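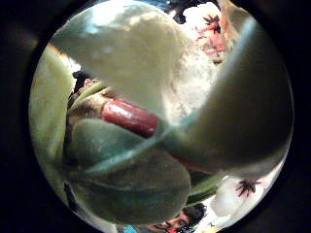
Pale leaves and a red stem, up close.

I watch a lot of old war movies, and I finally figured out how to write a review without giving away the ending! Watch the whole thing once with no notes (phone in another room). Then give yourself 30 minutes and write down the scenes you still remember. Pick two from the first half and build the review on those. I did this with Fiore last November and got it down to 10 sentences, after a first draft of 3,000 words – yikes. Save the battle talk for the comments.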